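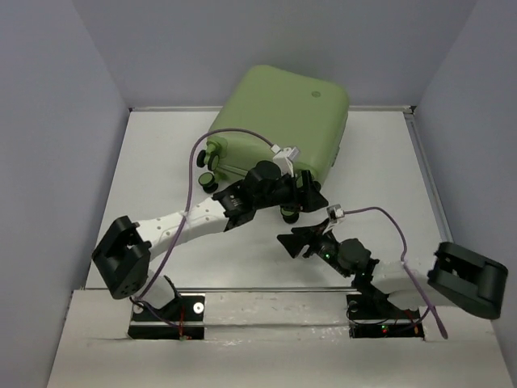 Photo: Cliltthorpe and Elsewhere

The green suitcase, and what I'd pack in it now

Feb 14, 2025

I have become a person with opinions about suitcases. I didn't plan it. For most of my adult life I owned a soft black holdall with one working zip, and it went everywhere with me, smelling faintly of a shampoo leak from years back, and I thought people who talked about luggage were a bit much. Then the holdall finally gave up on the stairs at Calton with all my clean washing in it, and I went out and bought a hard-shell case in the palest sage green, and now look at me.

It's the colour that did it. I'd gone in for something navy and sensible and there it was on the end of the shelf, rounded at the corners, that lovely matte finish like a sugared almond, and even the wheels were green! Dark green wheels. I don't know why that pleased me so much but I stood there spinning it back and forth on the shop carpet for far too long. The label said 63 litres, which meant nothing to me at all. I've since worked out that 63 litres is a week in summer, or four days in winter if you insist on the big jumper, and I always insist on the big jumper.

Its first proper outing was Stomia in August. Beach, sea, more beach, tomatoes. You'd think that would be an easy trip to pack for and it should have been, except that I'd gone from a bag that squashed to a case that doesn't, and I hadn't understood how different that is. With a holdall you just keep pushing. There's always a bit more give in it somewhere. A hard shell gives you the space it gives you and then it stops, and you're kneeling on your own luggage at midnight with a sandal in your hand.

So I had to learn. The main thing is that a case like this opens into two shallow trays, and you need to think about both of them before you put anything in either. I used to fill one side to the brim, flip the other over the top and wonder why it wouldn't close. Now the side by the wheels gets the heavy things (shoes, washbag, the book I won't read) because that's the bottom once you stand it up, and everything slides down there anyway. The other side gets clothes, and the clothes go in flat. I've tried rolling. I know rolling has its fans and my sister-in-law does it beautifully, but my rolls come undone and I end up with a sort of fabric soup.

Shoes get stuffed with socks. Belts go round the outside edge. Anything that might leak goes in a freezer bag, tied, and then in another freezer bag, because I've had enough of shampoo for one lifetime.

Then came Piątek, for a wedding, in weather that couldn't make up its mind. A wedding is the worst thing to pack for. There's the outfit, and the shoes that only go with the outfit, and the coat that doesn't go with the outfit but you'll freeze otherwise, and a present of an awkward shape. Mine was a serving dish. I wrapped it in the big jumper and put it dead centre with tights tucked all the way round, and it arrived in one piece, and I have been smug about it ever since. I would never have trusted the holdall with a serving dish.

The travelling itself was a treat. I'd always been a carrier, never a wheeler, and I had the shoulder to prove it. Wheels that turn in every direction are marvellous on a smooth floor, you can just sort of stroll beside your case like it's a well-behaved dog. They're less marvellous on cobbles. They're also no good at all on a train, where the thing will set off down the carriage by itself at the first bend if you don't lay it down or wedge it with your foot. I apologised to a lot of strangers' ankles on the way back from Piątek. Lay it down. Lay it on its side if there's room, and if there isn't, put it against the wall and stand in front of it looking casual.

What I worried about most was scratches. You buy something in a pale colour and straight away you can see every future scuff on it. I'd read all sorts about smooth finishes showing marks, and after the first flight I inspected it at the carousel as if it had come back from war. A damp cloth, a drop of washing-up liquid, warm water, then dry it with an old tea towel, and most of what I thought was damage wiped straight off. I don't use anything rougher than that. I had a go at one stubborn streak with the scratchy side of a sponge, on the old lunchbox first to test it, and the lunchbox is not what it was.

The curved bits are where the muck gathers, I find, in where the underside rounds off, and along the seam. An old toothbrush gets in there nicely. I do the pale green shell first and the wheels last, so I'm not dragging grit from one to the other. It's a weirdly soothing job with the radio on, all those smooth curves coming up clean, and a soft bit of shine where the light catches.

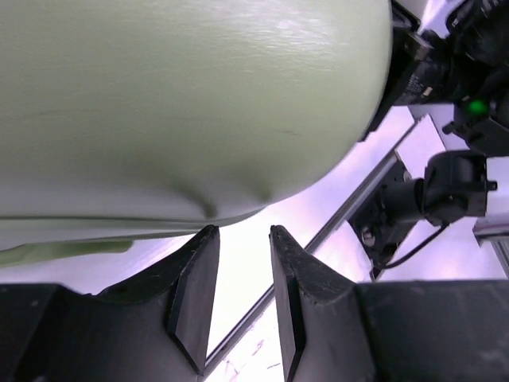
Where it lives between trips

This has been the real struggle, if I'm truthful, because our flat was not designed for anyone to own a suitcase. It spent the autumn in the hall, where we both walked into it. Then it went on top of the wardrobe, which looked quite smart from the bed but meant getting the chair out each time, and I'm not good on chairs. Now it lives under the desk in the little room, on its side, and I've stopped resenting it because I've started keeping things in it.

Spare pillowcases, the summer hats, the beach towels that take up a whole shelf on their own. It seems daft to store a big empty box in a small flat when you're forever short of boxes. The only rule is that whatever goes in has to be able to come out again in one armful when we're going somewhere, so I've put it all in a couple of old cotton bags. Lift out, dump on bed, pack. And I leave a bar of soap in there, still in its paper, so it doesn't get that shut-up smell. Lavender for preference. My first one was a coal tar soap and my Stomia clothes smelt like a chemist's.

The list on the inside

I've also started keeping my packing list in the case itself, on a card in the mesh pocket, and I add to it when I get home and not before I go. It's when you get home that you know what you missed. So far mine says:

Plug adaptor (the proper one, not the one that falls out)
Nail scissors, if the case is going in the hold
A second pair of comfortable shoes, whatever you think now
Empty cotton bag for the dirty washing
Teabags
Something with sleeves
Fewer tops
FEWER TOPS

I wrote the last one twice because I ignored the first. I came back from Stomia with a whole layer of tops I'd never unfolded, and then did exactly the same for Piątek with cardigans. If I could take one thing out of every bag I've ever packed it would be the "just in case" layer. I have never once been rescued by a spare blouse.

Next up is a long weekend back near Calton, so nothing dramatic, and I'm going to try it with only the one tray filled and leave the other side for whatever I find in the charity shops. They're very good for jugs round there. I don't need a jug, but I do now own a case that can carry one safely, and there's the big jumper to wrap it in.

If anyone has a good way of stopping spinner wheels wandering on trains, please put it in the comments. I've tried a shoelace round the table leg and it worked until somebody wanted to sit down.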